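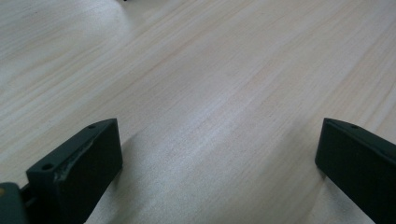
The Case for a Bare Table

February 18, 2025

For most of the last century, a kitchen table in Plollden was left without paint or varnish. It was scrubbed with sand and soap once a week, dried by an open window, and used for everything from bread dough to tax forms. The habit faded when sealed tops became cheap. Now it is coming back, and a small workshop in the town can hardly keep up.

Stakilberg makes tables and very little else. Its shop sits behind the old rail yard and turns out about 200 a year, most of them in pale softwood. Orders placed in December are still being filled. Buyers can ask for an oil finish, but the shop will first try to talk them into soap.

A soap finish is simple. Plain soap flakes are stirred into hot water, left to cool, and wiped on with a cloth. The wood stays light in color and feels dry to the hand. It also marks. Red wine leaves a ring, and so does a wet glass left overnight. A light sanding along the grain and another coat of soap will take care of most stains, and the whole job takes less than an afternoon.

The older tables show what years of this will do. One in the reading room at Plurnell has been in use for 43 years. The softer wood has worn down between the growth lines, so the top has a faint ripple that pens tend to catch on. The library keeps a stack of cardboard blotters at one end.

Flores, the lunch counter across from the station, went the other way and sealed its tables, then stripped them five years later when the coating began to peel. The staff now soap them every 2 weeks after closing. Coffee rings have built up near the window seats, and the owners have decided to leave those until summer.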